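The great sweatpants sort-out

September always gets me. One cool morning and I'm pulling every soft thing I own out of the drawers and piling it on the bed, convinced that this is the year I'll end up with a closet like the ones in the Itico catalog. (It won't be. I still love trying!)

So that was my Sunday-best plan for the Mimside newsletter this month: go through the loungewear, fold what stays, bag what goes. I had 20 pieces to get through and figured it would take me about 15 minutes. Reader, I had time to drink two pots of tea and listen to a whole radio play.

The slow part is anything fleecy with a gathered waist. T-shirts lie down and behave, but elastic bunches up, twists round on itself and leaves you with a big soft lump where you wanted a rectangle. Gray ones are my weakness, too, and once they're in a heap I can't tell one pair from the next until I've shaken them out.
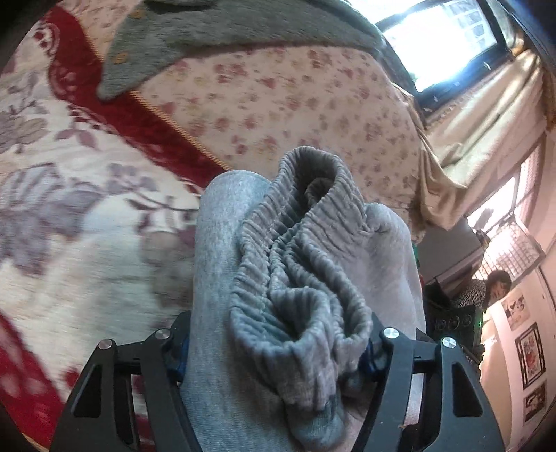 How I fold them now

Lay the pants face up on the bed and pull the waistband straight, side to side, a couple of times. Fold one leg over the other and smooth the whole thing down with your forearm (much better than your palm on fleece, try it). Tuck the crotch point in so you've got a straight edge. Then start at the ankles and fold up in thirds, finishing with the waistband on top, where it can be as bunchy as it likes.

I stand mine up in the drawer like files. If your drawers are shallow, fold in quarters instead.

Anything with tired elastic went in the bag for the clothes swap at the Hutsuliak hall, along with a drawstring pair I bought on Brurkska Street and never once wore. New elastic is cheap, so if you're handy with a safety pin, come and rescue them! Next month I'm doing scarves, and I already know I have too many.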